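Day one at the new desk. We moved this week from the old building to the third floor in Druvwood, and everybody got one cubicle, one chair and two boxes. I want to write here how I arrange mine, mostly for myself, so in May I can look and see what I did wrong.

1/ First, the flowers. In the old place I had a plant and I killed it, then I had another plant. Now I decided for cut flowers or artificial ones, nothing between. A small vase is better than a large one. The large one I knocked over with my elbow on a Monday and the keyboard never recovered.

2/ Vase stands near the partition, not near the hand I write with. I am right-handed, so this took me two tries to understand.

3/ Paper. I used to keep everything in one pile and called it "current". In the old building I once found in this pile a delivery note from Mendenon which they were asking me for since the winter. So now there is a folder for things which wait for a signature, and that is all that goes in it.

4/ My rule with the folder: if a sheet lies on top of it, it is for today. If it is inside, it can wait. In the evening the top must be free. I managed this on five evenings from the last two weeks of trying at the old desk, so we will see.

5/ The partition is useful for leaning things. Anything that stands up does not take place on the desk, and yellow I can find even when I am tired.

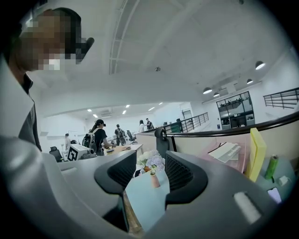 6/ Worora replied to me under the last post: but if you lean your notes on the partition they slide down each time the neighbour closes a drawer, I have tried it for years, you need a clip or a proper stand.

7/ Thank you Worora, it is true about the sliding. I put a clip on my list. A stand I don't want yet, because a stand has a foot, and the foot takes the same place as a bottle.

8/ About bottles. One on the desk, with a lid which closes. I don't bring open cups any more, I go to the kitchen and drink coffee there. It is also nicer, there is a window.

9/ A shallow tray for the small things – clips, a rubber, the key from the drawer. It must be shallow. In a deep one everything goes to the bottom and lives there. When I emptied my old organiser I found 13 pens and I think four were writing.

10/ Charger stays at work now. I carried one charger between home and office for a long time and it was always in the other place. The second one was the best money I spent this year, after the winter boots.

11/ The partitions and chairs came from Stankevičius, the same firm as in the old building, so the chair I know already. The lever for the height is on the right, and if you pull it too far you go down very quickly. I showed this to the new colleagues without wanting to.

12/ What I still don't like: the sound. In an open office the walls are white and hard and each phone call comes back to you. Felt on the inner side of the partition would maybe help a little. If somebody has done it, please write me what glue you used and if it came off clean afterwards.

13/ Still in the box: the calendar, the stapler, the lamp. The lamp needs a socket and both of mine are taken. I will ask on Monday for an extension lead.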